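Jaramillo Collection Rehousing Project
Interim progress report to the Esitz Fund
Prepared by Zofia Nowicki, collections manager, Stambridge County Museum
Reporting period: through the end of December

Summary

Work on the Jaramillo collection continued according to the revised schedule. A total of 1,329 objects have been cleaned, labeled, photographed and placed in new storage containers. The small metal and glass groups are complete. Household ceramics are partly complete, and the mixed lots, which arrived without an inventory, have been opened but not finished. Spending is within the approved budget. One request for a change in the use of funds is set out near the end of this report.

Background

The collection came to the museum from the former Jaramillo hardware and variety store in Gristville. It consists of unsold stock, display goods, shop fittings and a small amount of paper. Most of it had been kept in a basement in the original shipping cartons. The cartons were acidic and several had failed at the base, so objects from different shelves had become mixed. The grant covers new containers, padding, labels and the salary of one collections technician, Leszek Wieczorek.

Work completed

Cleaning was limited to dry methods for the metal and glass. Loose dust was removed with soft brushes and a low-suction vacuum fitted with a screen. Corroded pieces were separated from sound ones and stored with silica gel in sealed polypropylene boxes. The gel is checked monthly and has been replaced in two of the boxes.

Each object has a number written on a paper tag or, where the surface permits, applied directly over a reversible barrier coat. Numbers follow the museum's existing three-part system. Groups of identical stock (hinges, drawer pulls, jar lids) share one catalog record, with the individual pieces distinguished by a suffix.
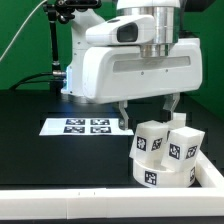 White arm with a two-finger gripper above a black tabletop, green backdrop.

Catalog records are being entered as objects are boxed. This has removed the backlog noted in our previous report, when tags were written first and records were typed up from a handwritten list. The new order of work is slower per box, but transcription errors have dropped and the shelf list can be printed at any time.

Container selection

Three container types were tested before the main order was placed: a shallow lidded tray, a deep box with removable dividers, and a round archival canister. The tray was chosen for most of the metal stock. The deep box was chosen for glass. The canister was tested because a quantity of them was already in the storeroom and could have been used at no cost to the grant.

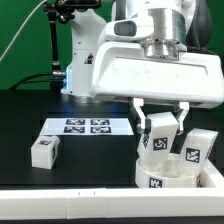
The canister test gave poor results for anything with flat sides. Objects could be inserted without difficulty, but the padding needed to hold them still took up most of the remaining volume. The mismatch is easy to see: straight edges meet a curved wall, and whatever space is left over has to be filled by hand. Round-bodied objects such as insulators and small jars did fit well, and the canisters have been kept for those. The surplus has been offered to the paper conservation room.

Dividers for the deep boxes are cut in house from corrugated archival board. Precut sets were quoted, but the compartments were too narrow for the pressed-glass bowls. A cutting template is now kept with each size of box, and the offcuts are used as spacers beneath stemmed pieces.

Household ceramics

This group has taken longer than planned. Many of the bowls and cups were nested directly inside one another with no interleaving, and abrasion was found on the inner glaze of several of them. Nested pieces have been separated and are examined individually before any decision is made on stacking. Our rule is now as follows. Plates may be stacked with polyethylene foam between them, up to eight in a stack. Cups are stored singly and upright. Bowls may be nested only when the foot of the upper bowl clears the glaze of the lower one with foam in place. 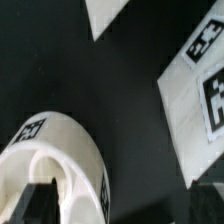 The clearance requirement has increased the shelf space needed for bowls, and the original layout did not allow for this. Leszek Wieczorek has redrawn the plan for the east bay so that bowls occupy the lower shelves, where the vertical spacing can be adjusted. The upper shelves will take the metal trays, which are light enough to be lifted down safely from a step stool. Load ratings for the shelving were confirmed with the supplier before the plan was changed.

Soluble salts were found on a small number of unglazed flowerpots. These have been set apart on an open shelf with a sheet of blotter beneath each one. No desalination will be attempted under this grant. The pots are stable at current humidity, and treatment would need a separate proposal.

Storage environment

Two data loggers were installed, one in the east bay and one beside the loading door. Readings in the east bay have been steady. The logger by the loading door shows short rises in humidity whenever the door is opened during deliveries. No Jaramillo material is stored in that area, but cartons wait there before being opened. Incoming cartons are now moved to the workroom on arrival and are no longer left overnight.

Insect traps were placed along the walls and under the shelving. Catches so far have been ordinary ground-level species, with no textile or wood pests. Trap positions are marked on the floor plan supplied with the financial statement.

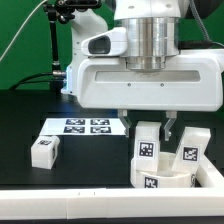
Delays and requested change

The delivery of polyethylene foam was late, which stopped work on the ceramics while cleaning and record entry continued. The supplier has since filled the order. The mixed lots were moved back in the schedule as a result and will be the main task of the coming period.

We request permission to move the unspent balance of the canister line to shelving components for the east bay. The total award is unaffected. A quotation is attached to the financial statement.

Next period

- Complete separation and boxing of the ceramics.
- Sort the mixed lots by material and assign catalog numbers.
- Install the adjustable shelves in the east bay.
- Flatten and folder the store ledgers and price lists.
- Check all completed box labels against the printed shelf list.

The ledgers will be examined for stock numbers that match the carton markings. Where a match is found, the purchase entry will be cited in the catalog record.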